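Journal > Section 4 > Divergence dating

Abstract Methods Results Discussion References

April
By Lucyna Wróbel and Zsolt Virág

4. How much can the Stutstead molars tell us?
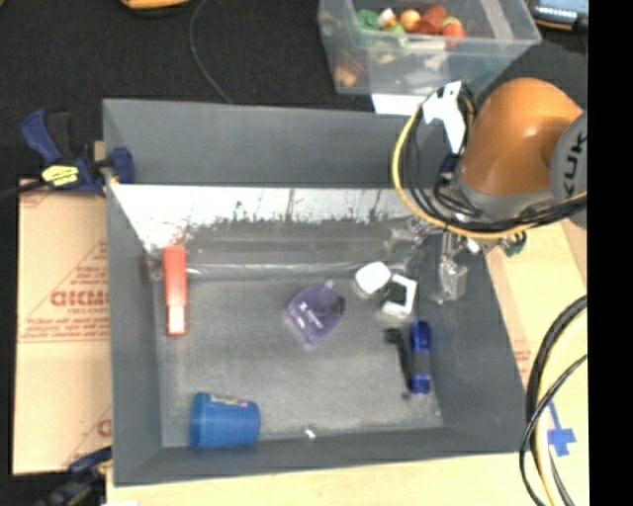 The split between the two vole lineages has been placed earlier and earlier with each new paper, and we are not convinced that the evidence has kept pace. Zavala's tree, the one most often cited, rests on 370 aligned gene regions but only a single fossil calibration, a worn lower molar from the Stutstead clay. If that tooth is assigned to the wrong branch, every date above it moves.

We went back to the tooth, and to the 132 others from the same bed. Two of us (L.W. and Z.V.) scored each one without seeing the other's sheet. Our scores agreed for 90 teeth. For the rest we differed on at least one trait, usually the depth of the front fold, and this is the very trait used to tie the calibration tooth to the modern group. A fold that two trained readers can't score the same way is a weak peg for a whole family tree.

Wilczyńska has argued that wear explains the disagreement and that fresh teeth would settle it. Perhaps. But only 27 of the teeth show little wear, and among those the fold varies as much as it does between the living species. We see no reason to expect a larger sample from the same bed to behave better.

Figure 1 shows the dating run with the Stutstead tooth left out. The split becomes younger in every run, and the range of possible dates gets much wider – wide enough to include both of the published estimates. The Duda model, which lets rates change from branch to branch, gives the widest range of all. It has been called too loose to be useful. We think it may simply be reporting how little we know.

Figure 1. Estimated age of the split, with and without the Stutstead calibration. Bars show the full range across runs.

None of this shows that the early date is wrong. Mayrhofer's undescribed jaw from the lower bed may yet support it, and we would welcome a full account of that specimen, with measurements. Until then we treat the early split as one reading among several, and the trees in Section 5 are drawn without it.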